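Bench notebook, 14 April 2025
Written by Shobha Acharya

We continue the review of the Vulel disassembly kit from Drastudine. The offer covers the gripper, the task library for desktop PCs and 12 months of support. Jitpraphai asked us for a yes or no before August, so I want to write down my impressions while they are fresh. Today's subject is the hard drive in its blue caddy.

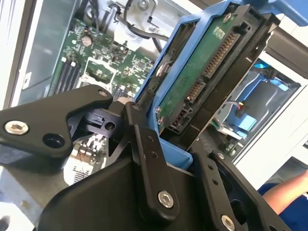

Category: Gripper / drive caddies

The fingers hold the caddy by its plastic and the circuit board of the drive stays open to view. I like this. My worry is the long linkages, they need much space inside a case, and the drive bay is close. The manual gives a clearance table on page 408, but only for two models of tower. I must ask Drastudine if there is a table for smaller cases.

Price is still the open point. The quote has a setup fee of 2,000 for each station, and it does not say if the wrist camera is included. Sembridge had the same question last year and I did not find their answer in our folder.
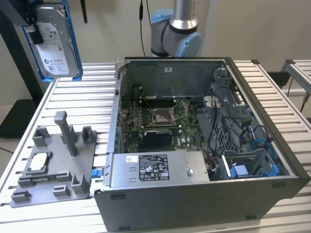 Drive in the gripper, tower open on its side, CPU in the fixture.

The fixture is our own print. The kit has a standard tray too, but the pocket for the CPU was too tight for my taste. If we buy, I would keep ours and ask them to change the place positions in the library. I don't know yet if this change is free of charge.

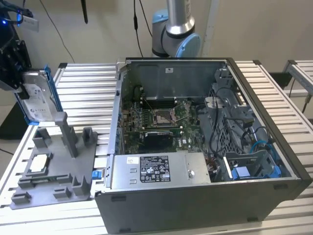 Another thing to clear with them is the order of the steps. The library treats CPU and drive as separate tasks, and I would prefer one sequence which we can edit by ourselves.

To do: write to Drastudine (clearance, camera, sequence). Check spare finger plates, delivery time and price.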